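Kitchen Hand and Mixing Person, Early Shift
Brurketti Bakery, Lillardale
Posted March 22, 2022

We are looking for someone to weigh things, pour them into other things, and stir. There is more to it than that, but if the first sentence made you lose interest, we have saved you the walk up the hill.

Brurketti makes flatbreads, seeded crackers and one cake. The cake is a semolina and orange affair that we started as a favor for a wedding and have been unable to stop making. Most of what we bake goes to the Kassab stores and to the Saturday market, and the rest goes over our own counter by lunchtime, or to the staff, who do not complain.

The job is four mornings a week, 5 a.m. to noon, which comes to 7 hours with a paid breakfast in the middle. Pay is $1425 every two weeks to start and goes up in October if we still like each other. You get bread. You will get tired of bread, and then in the second month you will start liking it again.

What you would be doing

Dry mixes first. Flour, salt, seeds, sugar for the cake, all weighed the day's way and not yesterday's way, because the card on the wall changes and we do mean for you to read it. Then the wet side: oil, water, orange juice, yogurt. Small batches are mixed by hand in a bowl. Big batches go in the floor mixer, a Tretodus older than two of our bakers, and you will be shown how to talk to it.

After that you wash up. We put this in its own paragraph in the last ad and people still acted surprised, so let us be plain: a good third of the shift is washing up. Bowls, tubs, scrapers, trays, the thing that goes in the other thing. Metal bowls get washed, rinsed and dried with a cloth, since drip marks drive the morning baker up the wall. Plastic tubs and cups go upside down on the rack, and they do not go anywhere near the ovens. We have lost several that way and the smell stays in your hair.
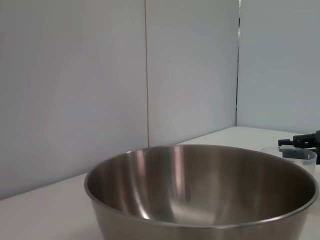

Dorota, on reading a draft of this ad, said that we had made it sound like all bowls and no baking, and that we should mention she was rolling dough by her third week and running the cracker line by the end of her first summer. So, consider it mentioned. She also wanted it known that she still does her own bowls.

What we want from you

You can read a scale and do a bit of arithmetic without a phone. If the card is written for 20 cakes and the order is for 30, you should be able to get there before the oven does.

You can lift a full flour sack from the floor to the bench, or you can tell us you can't, and we will split it. Pride has hurt more backs here than flour has.

You are awake at 5 in the morning, or can give a fair impression of it. Singing is allowed after 6.

You taste things. A surprising number of people want to work in a kitchen and then won't put a spoon in the batter. Clean spoon every time, please.

Experience is nice. Two of our best came from a bank and a tire shop. A food handler's card is required, but if you don't have one we will pay for the class and for the hours you sit in it.

What we don't want

A cover letter about your passion for gluten. Anyone who says the word "artisanal" before breakfast. People who leave one inch of batter in a bowl and put it in the cooler so as not to have to wash it – we will know.

How to apply

Come by the back door on Mill Lane any weekday between noon and 2 and ask for an application. It is one page. You can also mail a short note, with a phone number we can read, to Brurketti Bakery, P.O. Box 110, Lillardale. Tell us when you could start, which mornings are impossible for you, and the last thing you cooked that went wrong.

If we like the sound of you, we will ask you in for a paid trial morning. Wear closed shoes and something you don't mind getting oil on. Aprons are ours, hairnets are ours, and breakfast is at 8.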